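Filmvorführung anmelden: So erhalten Sie eine Vorführlizenz

Wer einen Spielfilm öffentlich zeigen möchte, benötigt die Zustimmung des Rechteinhabers. Die Lizenzstelle Drandeo bearbeitet Anträge von Vereinen, Schulen und Kinos.

1. Angaben zusammenstellen
Erforderlich sind Filmtitel, Verleih, Spielort und Platzzahl. Für Säle mit mehr als 88 Plätzen ist zusätzlich der Bestuhlungsplan einzureichen.

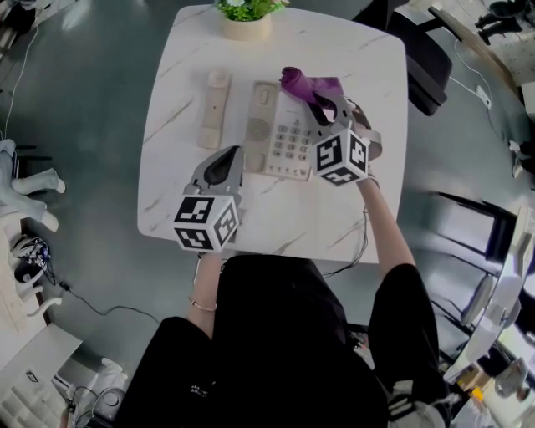
Tisch mit beigem Festnetztelefon

2. Antrag stellen
Das Formular ist vollständig auszufüllen und spätestens 37 Tage vor der Vorführung einzusenden. Telefonische Anmeldungen werden nicht entgegengenommen. Rückfragen beantwortet Grażyna Wróbel.
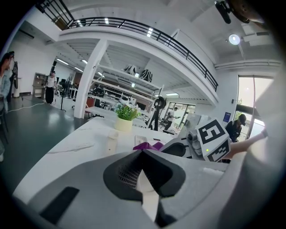
3. Abrechnung vorlegen
Nach der Vorführung ist die Zahl der verkauften Karten zu melden. Die Mindestgebühr beträgt 51 Euro je Film. Bei Titeln des Verleihs Lutix gelten abweichende Sätze.

Stand: 9. September 2025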